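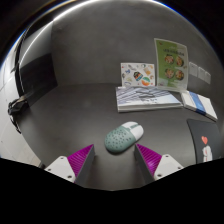

Slide 1. The magenta pads on either side of the mouse, before the grip.

Good afternoon, everybody, and thank you to the Noltville group for having me. My name is Sarla Tyagi, and I look after the hand-held gripper we call Olia. (Wait for the people at the back to sit down.) I'm going to talk mostly about the fingers, because the fingers are where my days go.

Each finger is a ribbed pad on a white plastic mount, held with small screws. When I took over in May, I checked those screws whenever I happened to think of it, and you can guess how that went. Now I check them every 400 grips — it's written on the lid of the toolbox — and I do left and right in the same sitting. Please don't tighten one side and go to lunch. I have done it, and the pads came together crooked all afternoon.

Wipe the ribs with a barely damp cloth, along the grooves, and give them 30 minutes before you close the jaws on anything.

(Next slide. Take a sip of water.)

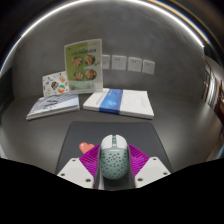 Photo: Tanguy bench team / Zasance

I like a mouse for the alignment check, with its rounded shell and its two slopes. Look down between the fingers and compare the gap on the left with the gap on the right. If they differ, loosen the mount, move it a hair, and look again. Go slowly, it really is worth the fuss!

Our last pair of pads was changed at 2,211 grips, and the pair before that lasted to 3,452. I would love to hear your numbers, so do come and find me at the break.

(Questions. Spare pads are in the blue bag, pass them around.)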